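Tema 4 – Memoria de trabajo (apuntes, falta repasar)

Baddeley y Hitch, 1974. Bucle fonológico, agenda visoespacial, ejecutivo central. El búfer episódico viene despues, año 2000.

Bucle: almacén + repaso articulatorio. Efecto de longitud de palabra: listas largas, peor recuerdo. Supresión articulatoria (repetir «la, la, la») lo elimina en presentación visual. Ojo, cae en el exámen.
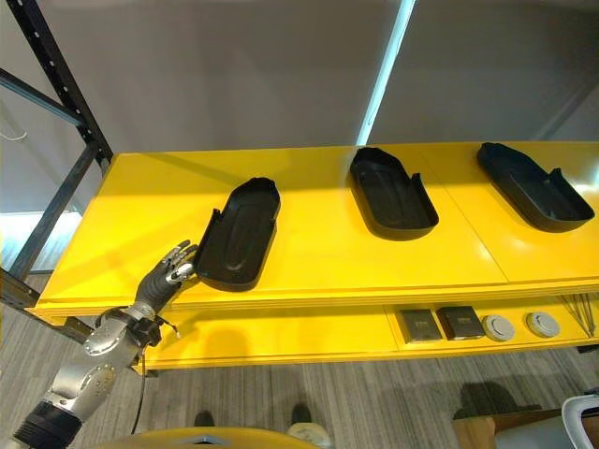

Agenda visoespacial – Logie la divide en dos, caché visual y escriba interno. Tarea típica: bloques de Corsi. Leer cap. de Vasconcelos, pp. 79-90.

Ejecutivo central: lo menos claro del modelo. Atención, cambio de tarea, inhibición. Prof. Amaral: no confundir con MCP.

Práctica 13 – traer calculadora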